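Wax, base coat and the summer board

Most riders change their board with the season and leave everything else as it was. The wax on the deck is often the last thing to be considered, though it has more effect on foot placement than a small change in tail shape. Gikell, the shaping room behind the Dzene twin and the Karnero mid-length, now sends its boards out bare, with a printed sheet on deck preparation in the box.

Wax is sold by water temperature. A hard bar is made for warm water and a soft bar for cold. Put a cold-water bar on in August and it will smear under the front foot and slide towards the rail. Put a tropical bar on in October and it sets like candle wax, with no grip at all. 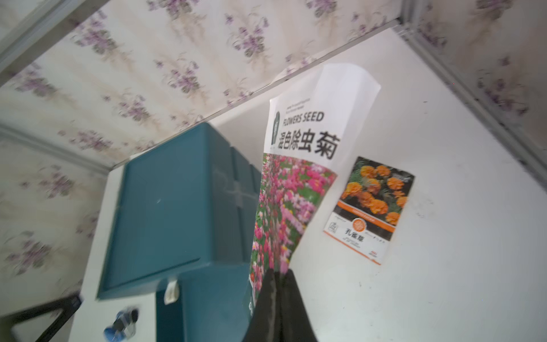
Uldis Krūmiņa

The base coat is a separate product and should be treated as one. It is harder than any top coat and its only job is to form bumps for the softer wax to hold on to. Start on a clean, dry deck in the shade. Hold the bar on its edge and draw light diagonal lines from rail to rail, then cross them the other way to make a grid. Finish with small circles and very little pressure. Heavy pressure flattens the bumps as fast as they form.

Coverage depends on the board. A short board with a traction pad needs wax from the front edge of the pad to a hand's width past the front foot. The Karnero is ridden from further forward and needs wax well up the deck, with a strip along each rail where the hands go when duck diving.

Ona Kazlauskienė, who finishes the boards at Gikell, prefers a thin top coat renewed before each session. "People add and add," she says. "By the end of summer they are standing on a layer of sand."

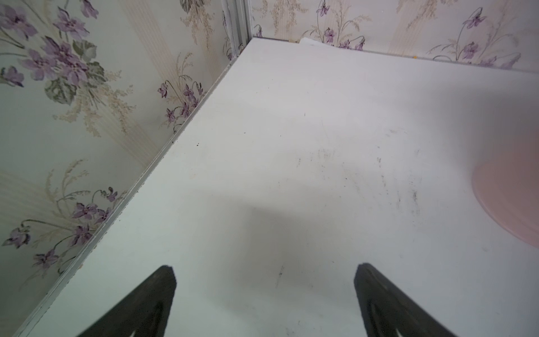 Stripping is best done at least twice a year. Leave the board in the sun, deck up, until the wax turns cloudy and soft, then push it off with a plastic scraper, working from nose to tail. A metal blade will lift the gloss coat. Wipe away the film that is left with a cloth and a little solvent, and inspect the bare deck before any new wax goes on. White laminate is helpful at this stage, as marks show up on it much as dark smudges and a thin scratch do on a white worktop. A scuff that wipes off can be ignored. A line that catches a fingernail should be sanded lightly and sealed, and the board kept out of the water until the resin has cured.

Zulten makes the base bar supplied with the Dzene, order code 736. The top coat is sold separately in three grades, and the cool-water grade, code 880, covers most of the autumn. Store both flat and away from the car windscreen.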